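Can a running mate be replaced after the ballot papers are printed?

Posted in Elections and Voting
2023-09-25

Tanner Bélanger

Hello all. I moved to Vachon some years ago and this will be my first time voting here, so please be patient if I use a wrong word.

In our town the mayor and the deputy mayor stand together as a pair. You put one cross and you get both. I had decided for one pair, mostly because of the deputy. She was on the school board before and I liked how she explained the bus cuts to parents. The candidate for mayor I find less convincing, but I could live with him.

Now my neighbour tells me that the deputy has withdrawn for family reasons and a man from the Trastden side of the river will take her place. My postal ballot arrived already and it has her name on it, not his. I have filled it in but I have not sent it.

I was sorting the washing yesterday evening with the radio on, and they discussed it for a long time without saying the one thing I wanted to know, namely what happens with the votes. 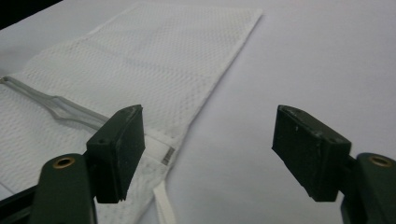
So my questions are these. If I send the ballot with her name, does it count for the new man, or is it thrown away? May I ask for a new ballot? And is it permitted at all to change the second person so late? It feels to me a little like ordering a meal and getting another one, but perhaps this is normal here.

I wrote to the town hall and received an automatic reply that they have 13 working days to answer. That is too late for me.

Thank you in advance.

Stisex

It counts for the pair. Same thing happened in my town years ago, they just put a notice up in the polling place with the new name. Deputies don't do anything anyway, so I wouldn't lose sleep over it. Vote for whoever you want as mayor.

Vatside

I would be careful with the answer before mine, because it depends on your local election rules and they are not the same everywhere. I helped as a poll clerk in two elections, in a different town from yours, so please take this as a guide only.

There are usually two dates to look for. The first is the last day on which a candidate may withdraw. The second is the last day on which the party or group may name another person. If both things were done in time, a vote for the pair is normally a vote for the pair as it stands on election day, also when the old name is printed. Where I worked, the ballots were not printed again. It was a town with roughly 1,000 voters and 200 postal ballots were already out, so they sent a letter to each of those people and put a sheet on the wall of each booth.

If the withdrawal came after the last date, it is more complicated. In some places her name stays, she can be elected, and then she must resign and the council chooses somebody. In other places the whole pair is removed. I have read about both but have seen neither of them myself.

About a new ballot: if yours is not posted yet, you have a good chance. Do not tear it up and do not correct the name by hand – a ballot with handwriting on it can be refused. Take it with the envelope to the elections desk and ask whether they can cancel it and give you another, or whether you can vote in person instead. Once it is in the post box, I think you cannot get it back.

I would also not wait for the email. The elections desk is often a separate office from the general town hall address, and its telephone number should be on the paper that came with your ballot. Ask them exactly this: "Was the replacement accepted, and on which date?" With that you will know nearly everything.

I do not agree that deputies do nothing. In my town the mayor was ill for 90 days and the deputy signed the whole budget. If she was your reason to vote for them, it is fair to look again at the other pairs.

Tanner Bélanger

Thank you both. I found the number on the back of the yellow sheet, exactly as Vatside wrote. The lady on the telephone said that the replacement was accepted before the last date, so the vote goes to the new pair. I may bring my ballot back and vote in person if I prefer.

I think I will do that. There is a meeting in the library where the new man will speak, and I would like to hear him first.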